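3.2 Footwear storage and entryway dust

Entryway dust was sampled in 174 dwellings in Urkamden, all of them apartments in buildings with a shared stairwell. Residents filled in a short form on where shoes were taken off, where they were kept, and whether they were worn past the entryway. Athletic shoes with light-colored uppers and insoles (Figure 4) were the type most often reported for daily use. Insole and outsole dust were collected separately, as the two differ in particle size and in fiber content.

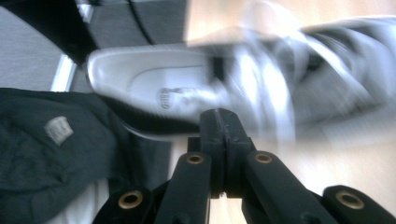
Figure 4. White sneaker on its side, with the insole visible.

Outsole dust was mainly mineral. Insole dust was mainly textile fiber and skin flakes, with little grit. Dwellings in which shoes were kept in a closed cabinet had lower dust loads on the entry floor than those with an open rack, but the difference was small in the Gorninska district, where most entry floors are tiled and mopped often. Carpeted entries held more dust under both storage types.

Horizontal surfaces were sampled with dry wipes over a square area of 900 square centimeters. Tables near the entry were included when residents reported using them for bags, mail or shoes. Smooth finishes gave up dust readily on the first pass.
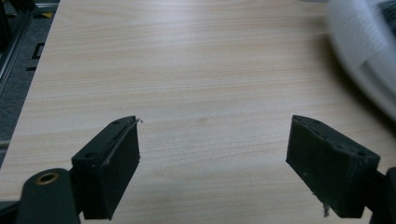
A second pass was made at right angles to the first, and both wipes were sealed in the same bag. Oiled or waxed surfaces were recorded under a separate code, as residue from the finish adds to the weight of the wipe. Wipes were held in the Lundgren cabinet at 35 percent relative humidity before weighing. Blank wipes were carried through every visit and treated in the same way.

Surface loads followed the same order as floor loads but with a wider spread. Cleaning habits explained more of this spread than storage type did.

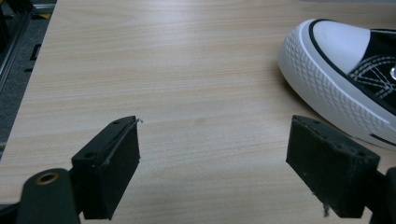 3.3 Seasonal effects

Visits made in December gave higher mineral loads on entry floors. Sand spread on the sidewalks is the likely source. Table surfaces showed no clear change.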